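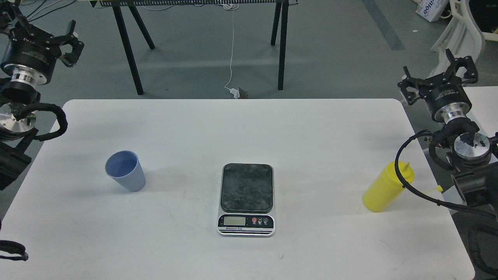
Welcome, and thank you for thinking of spending an afternoon with us at the Walla open day in July! We get a good many letters beforehand, so Usa Thaweesak and I have gathered the usual questions here. Most visitors head straight for the Noris table, where two arms work from either side on very ordinary things, a light blue cup, a kitchen scale and a yellow squeeze bottle among them, and you are welcome to stay as long as you like.

What will the arms be doing?
Mostly picking things up and setting them down again, which sounds dull until you've watched it for a minute or two. The favorite is placing the cup on the scale. The bottle is harder when it's lying on its side, and we often start it that way on purpose.

Will it always work?
Oh, no. Things get dropped, and then somebody picks them up and we go again. Last year we logged 2,015 tries over the whole open day and 1,844 of them went the way we wanted, and people seemed to enjoy the others just as much.

Can I try it myself?
Yes, if you're tall enough to see the tabletop comfortably. Tassanee Limsakul runs the hands-on turns from the Sukprasert room next door, and each one lasts six minutes. Put your name on the sheet when you come in, please.

Is it all right for small children?
We love having them! Children under four need to be held or kept by the hand near the arms, and everyone stays behind the tape while they are moving. There are cables on the floor too, so do watch your step.

Do I need to know anything about robots?
Not a thing. Ask whatever comes to mind, even if you think it's silly (somebody once asked whether the arms could make her a salad, and we talked about dressing for quite a while).

Where do I park?
Use the Zosteck lot across the street and come in by the side door. The front steps are steep, and the side door has a ramp. Doors open at 1 p.m., and the last hands-on turn starts at 4:30.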